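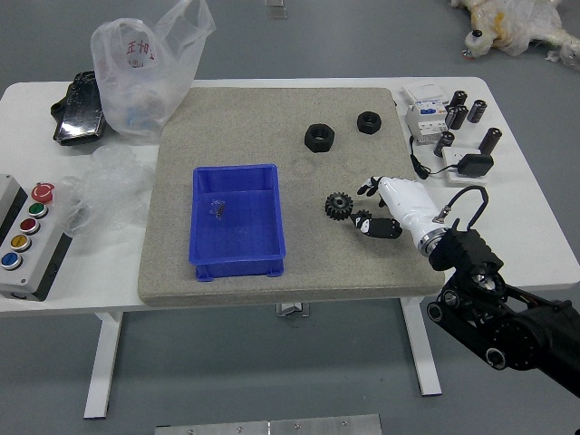

One reader wrote in to ask why the nuts on a flat-pack table keep working loose after a month, even when they were done up hard the first time. The usual cause is the order they were tightened in, and it can be put right in an evening.

How to retighten a wobbly table

You will need a wrench that fits, a screwdriver, a small tray for the hardware and an old blanket. Most Stonell and Nellon tables use two sizes of nut, so check both before you start. An adjustable wrench will do if the jaws close without play.

1. Clear the table and turn it upside down on the blanket. Get help with anything over 50 pounds.

2. Loosen every leg nut by one full turn. Don't take them off yet. If you tighten only the loose one, the leg stays pulled to one side and the wobble comes back.

3. Remove the nuts from one leg at a time and put them in the tray. Look at the threads. A nut that catches or spins freely on the bolt should be replaced. Hardware stores sell them singly, and it helps to take the old one along.

4. Check the washers. The Planar range ships with flat washers only. A split washer under each nut holds better - buy 12 and keep the spares.

5. Put the nuts back by hand until they touch the washer. Do this on all the legs before you pick up the wrench.

6. Tighten in a diagonal pattern, half a turn at a time. Stop when the nut is snug. On particleboard tops, too much force crushes the board and the bolt never holds well again.

7. Turn the table over on a level floor and press on each corner. If one corner still rocks, loosen that leg slightly, press it down flat and tighten again.

Rey tables have an adjustable foot on each leg, so set those last.

Check the nuts again after two weeks, then twice a year.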